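Search this site Search

Freezer Breakfast Burritos: Your Questions

140 shares 23 comments

Can I make these the night before?
Yes. Cook the filling, let it cool, and keep it in a covered bowl in the fridge. Roll in the morning. A burrito rolled the night before will have a soft, damp tortilla by breakfast.

Which tortillas work best?
Flour, burrito size. I buy the Villalobos ones because they fold without cracking. Corn tortillas split in the freezer. If yours are stiff, warm them in a dry skillet first.

How many does the recipe make?
It makes 6. You can double it, but scramble the eggs in 2 batches or they will steam and turn watery.

Why is my filling wet?
Usually it's the salsa or the potatoes. Drain the salsa in a strainer and leave the potatoes in the pan until the edges are brown. Don't cover them. Fresh tomatoes don't freeze well, so add those at the table.

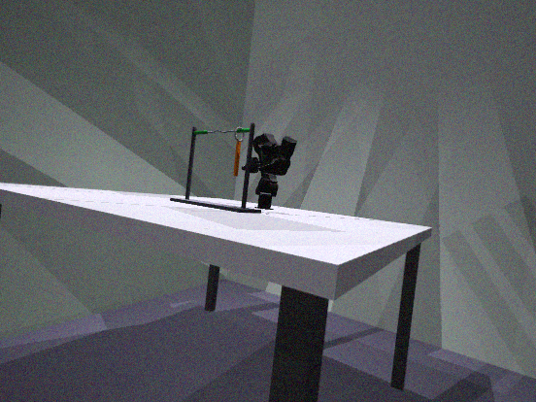 Several readers have written that the middle stays cold after microwaving. Clamolville says to wrap the burrito in a damp paper towel, heat it at half power, turn it over, and then finish on high. I tried it that way and it works better than my old directions, so the recipe card has been changed.

Can I reheat them in the oven?
Yes. Thaw overnight in the fridge, wrap in foil, and bake at 350 until hot all the way through. Open the foil for the last few minutes if you like a crisp outside.

Do I have to use sausage?
No. Black beans are fine, and so is leftover ham. Rinse the beans and pat them dry.

How do I keep them from sticking together in the freezer?
Freeze them on a tray, not touching, until they are hard. Then wrap each one and put them all in a zip bag with the month written on it. They taste best within two months.

Can I leave out the cheese?
You can, but the filling will be looser. A spoonful of refried beans holds it together.

Was this helpful? 96 comments on the recipe page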